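# Repair parts should be sold at the level they fail

My oven is a Zurkis built-in, bought with the house. In June the display went blank, although the element, fan and lamp all worked when the control board was bridged on the bench. The fault was a relay and a bulging capacitor on the power section of the board. Both are common parts. The pair cost me less than a bus fare.

The official remedy is a complete control assembly: board, display, touch panel and plastic surround, sealed as one item under one part number. It costs 400 pounds. A new oven of the same size from the same maker costs 609. Add a call-out charge to the first figure and the sum comes out against repair, as most owners will conclude within a minute of reading the quote.

I think this is the wrong way to sell spare parts, and that the rules on repair have so far measured the wrong thing.

## What availability means at present

Most discussion of domestic repair asks whether a part can be bought and for how many years. Makers have answered that question fairly well. I can order a control assembly for my oven today, and I expect I could do so for years to come. On a scorecard, the Zurkis does well.

The scorecard doesn't record the size of the part. A door seal is a part. So is a complete door with glass, hinges, handle and seal, and a maker who sells only the second can say truthfully that the seal is available. The owner with a split seal pays for two panes of glass.

The same thing has happened with washing machine drums, where bearings that used to be pressed out and replaced are now held in a tub welded shut. It has happened with fridge doors, hob glass and dishwasher pumps. In each case the list of spares gets shorter, the price of each item goes up, and the formal position on availability stays the same.

## The case for the large assembly

There are arguments for it, and they should be stated properly.

Labour is the first. An engineer on a paid visit can swap a control assembly in twenty minutes. Finding a failed relay on a board takes longer, needs a meter and a soldering iron, and can't easily be done on a kitchen floor. If the engineer's hour is dear enough, the bigger part gives the cheaper repair.

Safety is the second. Part of an oven board sits at mains voltage. A poor solder joint on a relay carrying the current for a heating element will run hot, and may do so for months before anything is noticed. I accept this. It is a reason to publish the rating of the relay and the method of fitting it, and to have the work done by somebody competent. I do not think it is a reason to withhold the relay's rating, which I had to read off the casing with a magnifier.

Stock is the third. Every separate part number has to be stored, listed and supported. A maker with forty models doesn't want ten thousand items on the shelf. This is the strongest of the three, and the answer to it is to share parts between models. Pornard did this with its older cookers: one power board across the range, one plug-in display per model, two connectors between them. I have mended several. The boards were nothing special, but the failed half could be bought without the working half.

## Connectors

A good deal of this comes down to connectors. A joint that can be undone by hand sets the boundary of a repair, and everything on the far side of it can be left alone. Computers have worked like this for decades. Memory fails, the memory is changed, and the processor and drive stay where they are.

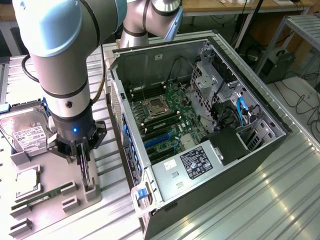
*Memory module held in a gripper over a tray with a hard drive, a CPU and another module.*

Makers will say that connectors fail too, and in a hot, greasy place such as the space above an oven cavity they do. Cheap spade terminals loosen. Ribbon sockets corrode. A soldered wire has no contact to go bad, and over ten years in a kitchen it may well prove more reliable than a plug.

That has to be weighed against what follows a fault. If removing the plug between display and power board saves one failure in a hundred ovens, but makes every failure of either board into a 400-pound bill, the owners as a group are worse off. Makers hold the failure figures that would settle this. They do not publish them, so the rest of us are left arguing from the ovens we happen to have had apart.

## Pairing

A newer problem makes matters worse. The Noonan range of hobs stores a code in the touch panel and a matching code in the power module. Fit a used panel from a scrapped hob and the unit shows an error until an engineer with the maker's software tells it otherwise. The part is genuine, it is the right part, and it works. The hob declines to use it.

I can see some point in this where a setting really does differ between versions, for example the current limit on a hob wired for a smaller supply. In that case the limit should be set once, at installation, and be readable on the panel. Hiding it behind a service visit does nothing for safety that a printed procedure would not do as well, and it takes away the supply of second-hand parts on which older appliances depend.

## What I would change

The rule I would like to see is simple enough to write down. Where a part contains components that are known to wear – relays, capacitors, bearings, seals, door switches – the maker should either sell those components or publish a specification good enough for somebody else to supply them. A circuit diagram should come with the appliance, as a folded sheet or a file.

I would also put a ceiling on the price of any single spare, as a share of the price of the whole appliance. A quarter seems fair to me for a control assembly. A maker who can't meet it would be free to divide the assembly into smaller pieces.

Lanura, whose small table-top ovens are not otherwise well made, prints its diagram on a label inside the back cover. It is badly aligned and one capacitor value is wrong on mine. I would still take it over the blank steel I found behind the Zurkis.

The Zurkis has been back in its housing since the end of June. The clock gains a little, as it did before, and I have left a note of the relay type taped inside the cupboard next to it.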